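Rental walkthrough, Plundatville place, 24th May
Checked by me (Agnese), with Rami on the phone for the bits I forgot

I do this list before we hand over a card for any vacation rental, after the Restia booking in April where the "cleaning deposit" showed up on arrival. Comments are mine, so forgive the rambling!

Door lock and spare key – OK. Code worked on the second try (my fault, fat fingers).

Smoke alarm – OK. Pressed the button, regretted it, very loud.

Carbon monoxide alarm – NOT FOUND. Asked Khalil Aoun at the rental office and he says one is coming. I want to see it up before anyone sleeps there.

Fees against the listing – FAIL. Deposit is 600, and the listing never mentioned it. He'll put the refund terms in an email, and I told him I'd wait for it.
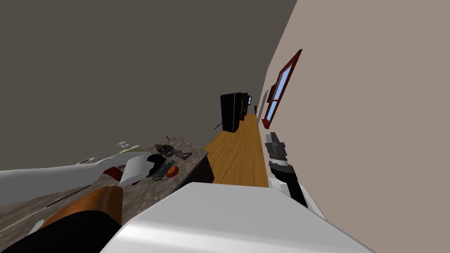

Kitchen side, long wooden counter and window

Outlets – OK, but there are only 2 by the beds, so bring a power strip if you all charge phones at night like we do.

Stairs and handrail – NEEDS WORK. Rail wobbles at the top. Fung-ping's mom is coming with us and she leans on it, so I'm marking this one as must fix.

Beds – 3, same as the booking. Hooray!

Parking – OK for one car. The second goes on the street and I couldn't find a sign with the rates.

Cancellation – still waiting. Nour thinks we get everything back up to the week before, I read it as half. Will call again Monday.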